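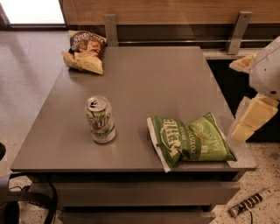 Refreshment table, staff lounge: 7UP and two bags of chips.

Ondthorpe Community Help: Shared Spaces

Setting out snacks in a shared lounge
Posted by Hường Khương on August 13, 2025

Our office is preparing written guidance for the self-service refreshment point in the staff lounge. The present arrangement consists of one can of soda and two bags of chips placed directly on a gray cabinet top. One bag is Kettle Brand jalapeño. The other is a brown and pale yellow bag with lettering that begins with "Sea," which I take to be a sea salt flavor.

Two matters require clarification. First, bags tend to be left over the edge of the surface, and I would like to know whether a minimum distance should be stated in the guidance. Second, colleagues have asked whether sealed and opened bags may be kept on the same surface. The lounge serves 67 employees over two shifts. We have a budget for a tray or low basket but would prefer to avoid additional furniture.
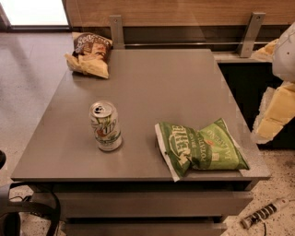 The same refreshments, with the wall panel and brackets behind.

Thoa Đặng
Posted in reply

Our building adopted a rule on this subject in April, and the wording may be of use to you. Items are to be placed at least one hand's width from any edge. In your pictures, the green bag extends past the front corner and the brown one past an edge at the back left. Both should be moved toward the middle. Bags of chips are light and slide easily on a smooth surface.

Cans should stand upright and be kept apart from the bags so that a person reaching for one does not knock over the other. The spacing of your can is acceptable.

With regard to opened bags, we require that they be closed with a clip, marked with the day of opening, and kept in a lidded container. Sealed bags may remain on the surface. Please also list the flavors on a small card. Jalapeño is not suitable for everyone, and the word is upside down in relation to the brand name on that bag, so it is easily overlooked.

A tray with a raised rim would address most of your first concern. We use the Lilik tray, size medium, which has been satisfactory. It should be wiped at the end of each shift.

Kunov
Posted in reply

Agree on the tray. Any tray will do. We put the chips in a bowl and people take what they want.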